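Subject: Re: [claken-household] Swapping paper towels for cloth, the numbers

> Hi all,
>
> Following up on the thread from May. We have now gone all the way over to cloth in the kitchen and I wanted to report back, as promised. We bought the Laltell starter pack and have not bought a roll of paper towels in months. According to the Laltell insert each cloth is good for 156 washes and replaces 44 rolls over its life. It comes out far cheaper than paper, and the waste going out of our kitchen has dropped to almost nothing.
>
> The trick is to wash everything hot, with a scoop of Trolance in the drum, and never use softener. They smell fine. I'd say to anyone on the fence: just do it, the numbers speak for themselves.

I'm glad it's working at your place, and I don't want to be the person who turns up to pour cold water on every thread. But the numbers are the part I'd like to take apart, and "the insert says" is carrying a lot of weight in that message.

Start with the 156. That's three washes a week for a year, to the wash. Real wear doesn't come out as a tidy calendar figure, so my guess is that somebody at a desk multiplied 52 by three and called it a lifespan. Maybe they did run cloths through a machine until they fell apart. If so I'd like to know what "fell apart" meant. A hole? A gray cloth you wouldn't hand to a guest? I have old cloths under my sink that will outlive me as rags and that I stopped using on dishes long ago.

In my house the edge goes first. The middle of a cloth can look fine when the corner has started to let go, and once a loop of thread is hanging out, it catches on the faucet, the drawer pull, a fork, whatever is closest. After that it's a matter of weeks. So before I look at the fabric at all now, I look at the stitching, and I give the corner a good tug.

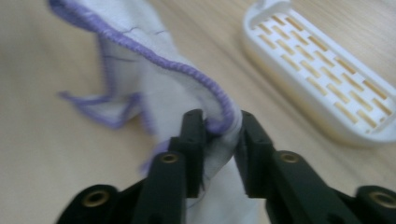

None of the inserts I've kept says a word about this. They go on about absorbency. I don't doubt that a new cloth soaks up plenty of water, but I can't remember throwing one out for failing to.

Now the 44 rolls. Against what household? We're two adults and we were never heavy users of paper. I used it for bacon, for the cat being sick, and for oil in the bottom of a pan before washing it. Those are the three jobs where I still want paper, and I suspect most of you do too, whatever you tell the list. If cloth mostly replaces the sponge and the old dish towel, then the honest comparison is with the sponge and the old dish towel, and I don't see any rolls being saved at all. A family that tears off half a roll for a spilled glass of milk will get a different answer. Fine, but they'd need to say so, and so would Laltell.

The washing bothers me more. Hot water isn't free. If you were going to run a hot load of towels anyway and the cloths ride along, then I agree the cost is next to nothing. If you are putting on an extra hot load so the kitchen cloths don't share a drum with the underwear, you've got to count that. The earlier message doesn't say which. Neither did anyone in May, and I did ask.

As for Trolance, I used up a whole box on your advice the last time it came around. I did 4 loads with it and 4 with plain detergent and I couldn't tell the two stacks apart by smell. That's one nose and one washer, so take it for what it is. What did make a difference was hanging the cloth up flat overnight instead of leaving it in a wad by the sink, and I didn't have to buy anything for that.

I also tried the cheaper route, which was cutting up a worn-out cotton sheet. These were poor. They pushed water around the counter, and without a finished edge they shed threads all over the first load. I zigzagged the next batch on the machine and they've held up better than I expected, though they still don't dry a glass without leaving lint. Chraibi sells plain white ones with no claims on the wrapper, and so far they've been no better and no worse than the fancy kind. I'd buy them again, mostly for the lack of claims.

So that you don't think I'm only complaining, what I'd find useful is if a few of us kept a dull record for a season. Write down when a cloth went into use and when it got demoted to floor duty, and what was wrong with it. Fold them the same way and use them in rotation, or the top one in the drawer gets all the work and the bottom one stays new forever. I've been guilty of that one myself. 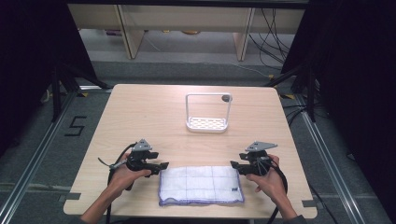

Another subscriber answered me off-list while I was drafting this, and said I could pass it on without a name. The gist was that I'm asking a dishcloth to meet a standard I don't hold anything else in my kitchen to, and that people who switched and like it aren't going to switch back over a spreadsheet. The same message said that the edges on theirs have lasted fine, and that line drying probably matters more than the brand or the detergent. It also pointed out that I've never weighed my own trash.

Fair enough on the trash. I haven't. On the rest I'd say that nobody prints a promise about my wooden spoons, so I have nothing to hold them to.

Line drying I can believe, but I'd like to hear from somebody who has done it both ways with cloths from the same pack. We have 2 lines in the yard and a dryer in the basement, so I can try it here once the pollen lets up.

To the original poster: did you ever work out whether yours are going in with another load? And do you have the insert still? I'd like to see whether there's any small print under the 156. My copy went out with the recycling.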